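Portas abertas na Trerden: uma tarde a ver um humanoide arrumar fruta

"Podem aproximar-se até à fita, mas falem à vontade, ele não se distrai." Foi assim que a coordenadora de demonstrações da Trerden recebeu o nosso grupo, pouco depois das três da tarde, e foi também a última vez em quase uma hora que alguém olhou para ela. Estávamos todos virados para o robô.

A Trerden abre as portas do laboratório três vezes por ano. Quem lá entra em janeiro, como nós, apanha a equipa a preparar a nova fase do Plukesa, o programa em que os humanoides aprendem tarefas de casa: pegar, pousar, guardar, voltar atrás quando corre mal. Inscreveram-se desta vez 580 pessoas, divididas em grupos pequenos ao longo do dia, e no nosso havia estudantes de eletrotecnia, dois casais reformados e uma turma de miúdos que fez, de longe, as melhores perguntas.

Falámos com a coordenadora antes, durante e depois da demonstração. É engenheira mecânica de formação, passou anos numa fábrica de componentes e diz que nunca se divertiu tanto como agora. "Na fábrica, as peças vinham sempre na mesma posição. Se uma vinha torta, parava a linha e eu ia lá zangada. Numa mesa de casa vem tudo torto! E é aí que a coisa fica boa."

A primeira surpresa, para quem chega com a cabeça cheia de filmes, é a modéstia dos objetos. Fruta, um cesto de plástico, uma secretária branca. "Perguntam-me sempre porque não mostramos qualquer coisa mais espetacular", conta ela, a rir. "Eu respondo que segurar uma maçã é espetacular. É redonda, é lisa, foge. Se apertarmos de menos, cai, e se apertarmos de mais, numa maçã a sério, fica marcada. A minha avó escolhia fruta no mercado e ralhava com quem a apertava. Penso nisso muitas vezes quando estamos a afinar os dedos." 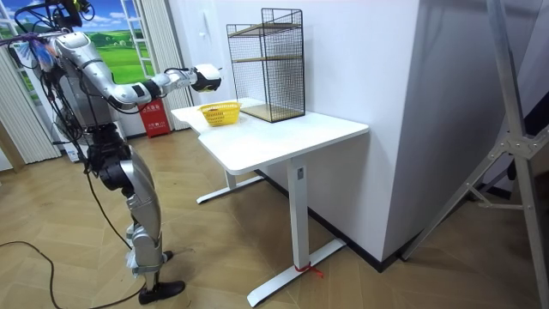
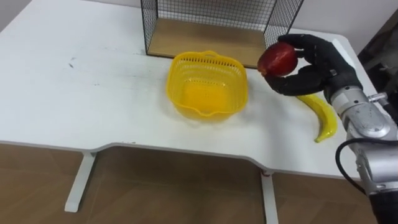
Sobre as mãos, aliás, ela seria capaz de falar a tarde inteira (e nós de a ouvir). O software que decide como fechar os dedos chama-se Drondemow e foi escrito em casa. A equipa começou por tentar prever a forma de cada objeto ao pormenor e acabou por mudar de ideias. "Gastávamos um tempo enorme a calcular a pega perfeita, e depois a mão chegava lá com um desvio de milímetros e a pega perfeita já não servia. Agora o robô parte com uma ideia razoável e vai corrigindo pelo caminho. Nós fazemos o mesmo quando procuramos as chaves no fundo da mala."

Para aprender, o sistema precisa de repetições, muitas. No arranque do Plukesa foram gravadas 1.488 tentativas só com fruta e cestos, e a coordenadora faz questão de dizer que as falhadas também contam. Guardam-nas todas. "Uma maçã que rola para o chão ensina imenso. Nos primeiros tempos eu apagava essas gravações, por vergonha, acho eu. Um colega mais novo foi buscá-las ao arquivo e mostrou-me que o robô melhorava mais depressa com elas. Nunca mais apaguei nenhuma."

Um dos miúdos quis saber se o robô sabe que a banana é uma banana. Houve risos, mas ela levou a pergunta muito a sério e agachou-se para responder. Explicou que ele distingue os objetos pela forma e pela cor, que associa a cada um uma palavra e uma maneira de lhe pegar, e que daí a saber o que é uma banana vai uma distância grande. "Nunca comeu nenhuma", rematou o miúdo, e a engenheira concordou que era um excelente argumento.

Perguntámos-lhe pelo lado menos vistoso do trabalho. A resposta veio sem hesitar: os cabos. "Toda a gente imagina que passamos os dias a pensar em inteligência artificial. Passamos uma boa parte a pensar por onde vai o cabo, se estica quando o braço sobe, se prende na junta quando desce." A outra dor de cabeça é a luz. Uma manhã de sol forte chega para que a equipa tenha de rever as cores todas, e há superfícies brilhantes que continuam a dar luta.

A engenharia mecânica dos braços é feita em parceria com a Danko, uma oficina a cerca de 7 quilómetros do laboratório, e essa proximidade nota-se na maneira como ela fala deles. Quando uma peça se parte de manhã, alguém pega no carro e às vezes há peça nova antes do lanche. "Já me aconteceu chegar lá com um dedo partido embrulhado num guardanapo. Ninguém estranhou."

E em casa das pessoas, quando? Foi a pergunta de uma das senhoras reformadas, que tem artrose nas mãos e veio de propósito para a fazer. A coordenadora não quis prometer datas. Disse que há tarefas que já correm bem no laboratório, que uma cozinha verdadeira tem gatos, crianças e panos molhados, e que ainda falta muito trabalho de segurança antes de pôr uma máquina daquelas ao lado de alguém sem supervisão. "Mas é por causa de perguntas como a sua que faço questão de estar nas portas abertas. Aqui dentro começamos a discutir décimas de segundo e esquecemo-nos de quem é que vai usar isto." As duas ficaram a conversar um bom bocado sobre tampas de frascos, e a engenheira tomou notas no telemóvel.

Para a próxima sessão, a equipa quer deixar os visitantes escolher os objetos e colocá-los na mesa como lhes apetecer. Ela está entusiasmada e um pouco nervosa. "Vão trazer uvas, de certeza. Alguém vai trazer uvas." As inscrições abrem na página da Trerden, são gratuitas e os grupos da tarde costumam encher primeiro.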